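Parneo opens planning desk to help community kitchens budget for their first robot

Service lets canteens, schools and care homes work through a purchase on a simulated bench before any money changes hands

Media release
For immediate use

Parneo is very pleased to announce the opening of its new equipment planning desk, a service for the many kitchens, canteens and care homes that have been thinking about a pair of robot arms for their clearing and sorting work and have not known where to begin with the budget.

The desk grew out of a great many telephone calls. Over the past few years our people have spoken with cooks, business managers and facilities staff who had been given a brochure, a price and very little else, and who were then expected to write a sensible line in next year's capital plan. Some of them had a figure for the arms but none for the bench. Others had allowed for the bench and forgotten the grippers, or the training, or the fact that somebody would have to be paid to look after it all once the excitement had worn off. We have a lot of sympathy for anyone in that position (we were there ourselves, with our own first workshop purchase, and it was a long winter).

Under the new service, a customer's everyday work is set up in simulation first. Cups, trays, dishes and pots are laid out on a virtual tabletop, the arms are put in place behind it, and the customer and our planners go through the tasks together at whatever pace suits. The aim is to settle what needs to be bought, what can wait and what should be left off the list altogether. 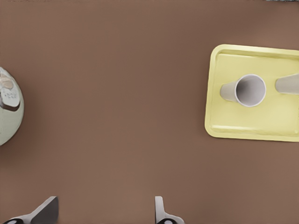

A good many of the questions that come up in these sessions are small ones, and they are often the ones that matter most to the final cost. How far does the gripper need to open? Will the crockery already in the cupboards do, or does it make better sense to standardise on one kind of cup? Should the trays be a bright colour? Is the bench deep enough for the arms to be mounted along the back and still leave working room at the front? Each of these is easy to change in simulation and rather dear to change after delivery, and we would much sooner have the conversation early, over a cup of tea, than by email in the middle of an installation.

"I have always liked the part of the job where you sit down with people and find out what they do all day," said Ea Damgaard, who leads the planning desk at Parneo. "They will tell you they want a robot, and then you get talking, and what they want is for the two people on the late shift to stop spending their evening picking up cups. That is a much better place to start a budget from. Sometimes the answer is two arms. Sometimes it's one arm and a longer bench, and I have told more than one customer to hold on to their money for another year and come back to us."

What the service includes

Every customer who books with the planning desk will receive a first conversation by phone or in person, a simulated layout built around their own tasks, two working sessions with a planner, and a written purchasing plan. The plan is set out in ordinary language and sorted by year, so that it can be dropped into a capital request without much rewriting. It covers the arms and grippers, the bench and mounting, power and cabling, delivery, staff training, spare parts and yearly servicing, and it says plainly which of these are needed on the first day.

The fee for the service is $2,165. Customers who go on to place an order with Parneo within a year will have the full fee taken off their invoice. Customers who decide to buy elsewhere, or not to buy at all, keep their plan and are welcome to use it however they please. A shorter review, meant for organisations that already have a quote in hand and would like a second pair of eyes on it, is offered at $505.

The standard layouts

To keep the cost down, the desk works from a set of standard layouts that can be adjusted to suit. The most popular so far has been the Clultberg bench, a two-arm arrangement named for the hillside training centre where it was first drawn up. It is intended for kitchens that handle a mixture of light and heavier items and want both arms able to reach the middle of the table.
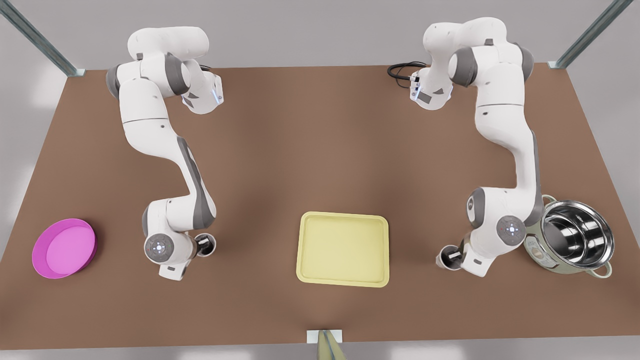
Two arms mounted along the back of the bench, with a pink dish, a yellow tray and a steel-lined pot set out across the front. Simulated view: Parneo.

The second layout, called Gashi, has a single arm on a narrower bench and was drawn up with small tea rooms and staff kitchens in mind. It will not suit everybody, and anyone handling pots should speak to us before settling on it, but it fits neatly into older buildings where the floor space simply isn't there for anything wider.

Both layouts are prepared using Clateck, our in-house planning software, which holds 353 everyday kitchen and serving items that can be placed on a virtual bench. If a customer uses something that isn't in the library, our modellers will add it at no extra charge, provided we are sent the measurements and a few clear photos. We have already been asked for a gravy boat, a set of divided plates and an enormous teapot, and we look forward to whatever comes next.

Planning for the years after the first

One of the hardest things to budget for is the period after the equipment is in and working. The purchasing plan therefore carries a five-year page, which sets out servicing, replacement finger pads, software support and an allowance for retraining when staff move on. For a Clultberg bench on our standard service agreement, the yearly amount to set aside is $2,918. Customers with trained maintenance staff of their own may be able to bring that down, and the planners will be glad to go through which jobs can be done in house and which ones are best left to a technician.

The page also leaves space for what Ms. Damgaard likes to call the honest column, where the customer writes down the work that people will still be doing by hand. We think this is one of the most useful parts of the whole exercise. A bench that is planned around a few well-chosen tasks is far easier to staff and pay for, and it gives everybody a fair idea of what to expect in the first few months.

"Boards and finance people are not frightened of a big number nearly so much as they are of a number that keeps changing," Ms. Damgaard said. "If we can hand them one page that still holds true two years later, then I think we've done our job, and everyone can get back to making lunch."

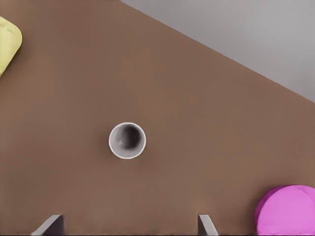
Clultberg, March 20, 2018

To mark the opening of the desk, Parneo will hold an open house at the Clultberg training centre, and everyone with an interest in the subject is warmly invited, whether they have a budget approved or are only beginning to wonder. Planners will be on hand through the day to build simple layouts with visitors, and there will be short talks on writing a capital request, comparing lease and purchase, and reading a supplier's quote line by line. Visitors are encouraged to bring along a rough sketch of their kitchen with the main measurements marked on it, and a list of the items they handle most often.

Lunch will be provided, and we would be grateful if those with dietary needs could let us know when they register. The centre is on one level, with parking beside the main door and an accessible washroom off the foyer.

Bookings for the planning desk are open now. Places in the first round are limited by the number of planners we have, and organisations working toward an autumn budget deadline are asked to get in touch early and mention it, so that we can do our best to have the written plan in their hands in good time. A second round of bookings will open in October.

We would also like to thank the kitchens that tried the service with us while it was still being put together, and that put up so cheerfully with draft plans, changed meeting times and a good deal of asking the same question twice. Their comments shaped nearly every page of the plan, including the glossary at the back, which was their idea and which we should have thought of ourselves.

About Parneo

Parneo supplies and services robot arms, benches and grippers for kitchens, canteens and care settings, and offers training for the staff who work alongside them. The company makes the Clateck planning software and runs the training centre at Clultberg.

Media contact
Ea Damgaard
Equipment Planning Desk, Parneo

Interviews and a sample purchasing plan are available on request.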